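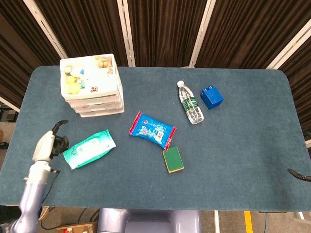
Svend Stougaard wants people to stop being ashamed of the stuff that ends up on their tables. He has spent nine years helping families sort out their homes, first as a favor to friends and now through his little business, Hirkudden, and he still lights up when he talks about it. "The table is my favorite place in any house!" he says. "Everything lands there. You come in, your hands are full, you put it down, and that's the last decision you make about it." The mix is nearly always the same sort of thing: a water bottle on its side, a packet of wipes, a kitchen sponge, a snack, a toy building block. A small set of drawers may be standing right there in the corner, three of them with an open tray on top, and the tray is where the tiny things pile up.

Print this page | E-mail this to a friend

I had asked him for an hour and he gave me most of an afternoon, along with a pot of very good coffee and a tour of his own hall closet (it was tidy, but he made me promise to say that the garage isn't).

His method starts with the drawers. Stougaard likes the see-through kind and gets quite carried away on the subject. "If you can see a bit of color through the front, you remember what you own. I had solid oak drawers for years, beautiful things, my uncle made them, and I bought batteries every single month. Every month! I had 72 of them when I finally looked."

He doesn't label anything for the first two weeks. He asks the family to put things away wherever their hand goes, then comes back and looks at where everything went. Wipes often end up in the top drawer with the pens, he says, and he leaves them there. "Who am I to say wipes belong in the bathroom? You spilled juice at the table. You want the wipes at the table."

Sponges are different. He is strict about sponges. They go back to the sink, and so do cups, and food goes back to the kitchen before anyone sits down to sort the rest. After that comes what he calls the small round, a lap of the table with one hand behind your back so that you can only pick up one thing at a time. It sounds silly, and I told him so. I've been doing it since and I have to report that I love it.

The open tray is where he and his business partner, Miłosz Olszewski, disagree. Olszewski would get rid of open trays altogether. "They're a table on top of a table," he told me over the phone, laughing. "Svend thinks they're charming. I think they're where earrings go to die." Stougaard's answer is that every home needs one spot for the things you can't name, and that a tray is better than a windowsill. He empties his own on the first of the month and usually finds something he's glad to see again. In November it was the key to his bike lock, which he had already replaced.

The two of them met at a swap day in Krawczyk Hall, where both were trying to take home the same bookcase. They have visited 172 homes together since then. Olszewski keeps the notebook and does the measuring, and Stougaard does most of the talking.

Parents ask him about toys more than anything else. He tells them to let one building block stay out. "One is fine. One is somebody's idea that isn't finished yet. When there are enough to step on in the dark, then we talk about a box."

Their next open evening is at Krawczyk Hall on 21/04/2023. Bring a drawer from home, with everything still in it. Stougaard says the messy ones get the front row.

Print this page | E-mail this to a friend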